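Subject: Re: [shared-kitchens] What do you keep in the drawers of your tea trolley?
Date: 10 May 2025
List: shared-kitchens, message 3402

Hello everyone,

I've been meaning to answer this one all week and kept getting pulled away, so I hope the question hasn't gone stale. I'll put my replies underneath the bits I'm answering, the way we used to do it.

> We have inherited a grey drawer cabinet from the office
> upstairs and want to use it for the tea things and the
> snacks in our common room. I can't decide what goes on top
> and what goes in the drawers. Everyone who walks past has
> put something on it already and I would like to get in
> before it turns into a dumping spot.

Oh, I do feel for you. We went through exactly this at Clukent when we took over the ground floor, and I can tell you that the dumping starts with one thing. Somebody finishes a drink, sees a nice flat surface and puts the can down on it. Then there's a piece of fruit brought from home and not eaten, then a bowl that's waiting for its owner to come back for it, and before long you've got a row. 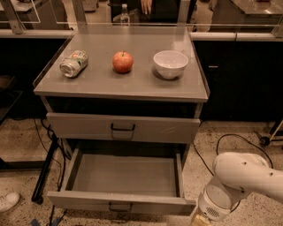 So my first suggestion (and please take it as one person's habit) is to empty the whole cabinet before you decide anything. Top cleared, every drawer pulled out as far as it will go, and a good look inside each one. I like to start with the lowest drawer, pull it right out and wipe into the back corners with a damp cloth and a drop of dish soap. Old office drawers collect staples and that grey fluff that seems to come from nowhere. Leave them open for an hour or so afterwards, with the window up if your weather allows it. Ours certainly doesn't in June!

> Should the cups and bowls live on top where people can see
> them, or inside?

I've changed my mind on this more than once. We began with the bowls on top because it looked friendly, and I still think one bowl sitting out is lovely, especially a plain white one, which goes with anything and can hold fruit or sugar packets or the keys to the meeting room. But a stack of them gets dusty, and people reach across and knock them. These days our bowls are in the top drawer on a folded tea towel, and the mugs hang on hooks by the sink, where they were always going to end up anyway.

What I'd keep out on top is the fruit. An apple in a drawer is an apple you'll find in three weeks by the smell. If it's sitting right there in the middle, somebody will eat it. We get a mixed box every fortnight through Yip, and the apples always go first, then the mandarins, and the pears hang about until I take them home and stew them with a bit of cinnamon.

> And what about empties? We don't have a bin in that room
> and I don't really want one.

I'd think again about the bin, if you can stand to. I was dead against one too. I had a picture in my head of a big plastic thing with a swinging lid, and what we ended up with was a slim little caddy from Ploneo that tucks in at the end of the counter and hardly shows. It's only for cans and bottles, no food. People will walk four steps to a bin but they won't walk down a corridor, and I include myself in that. Ask people to check the can is empty, too. One on its side with a mouthful left in it will make a sticky ring you'll be scrubbing at until morning tea.

If you can have them for the refund where you are, all the better. Our last lot came to 199 cans and bottles and the money went on biscuits, so it was a popular scheme.

> Any tips on labelling? I have never known a label survive
> in a shared kitchen.

Mine don't either. The paper ones curl, and the ones I did in marker wore off along the edge where everybody's fingers go. What has worked for us is giving each drawer one job and sticking to it until people's hands learn it. Three drawers is a very good number for this. Here's how ours is set up, and you're welcome to pinch the lot.

1. Top drawer, for the things you want every day. Bowls, teaspoons, the tin of tea bags, a spare tea towel. It gets opened so often that I keep it no more than half full, so nothing catches when it's pushed in.

2. Middle drawer, for food in packets. Crackers, sugar, the long-life milk, biscuits if any have survived. Put everything in something with a lid. I learned that from a very bold family of ants, and it cost us an entire box of shortbread.
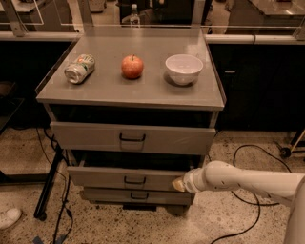 3. Bottom drawer, for heavy and seldom wanted. The big teapot, the serving platter, the box of candles for birthdays. Keeping the weight low makes the whole cabinet feel steadier, and I'd get everyone used to closing one drawer before they open the next. An older cabinet with its upper drawers loaded and hanging out can tip forward, and you don't want to learn that with a hot kettle on top.

> Finally, is there something you would put on the top to
> protect it? It marks easily.

A tray! I can't recommend a tray warmly enough. Anything that may drip goes on the tray and the rest of the top stays clear. Ours is an old tin one with roses on it. If you'd like something more fitted, Virano do a cork mat you can trim with scissors, and I've got one under the kettle at home that has held up nicely. For marks that are already there, warm soapy water first, then a paste of bicarb left on for a few minutes and wiped off gently. Try it on a back corner before you go at the middle. I wouldn't use a scourer on a shiny top under any circumstances, as I have one at home with a dull patch to remember it by.

I'd love to hear how you get on, and whether the handles are holding. One of ours had worked loose and only needed a turn with a screwdriver from inside the drawer.

Has anybody got a use for 31 odd teaspoons, by the way? I'm happy to post them if you'll cover the stamps.

Warm wishes to all,
The tea corner at Clukent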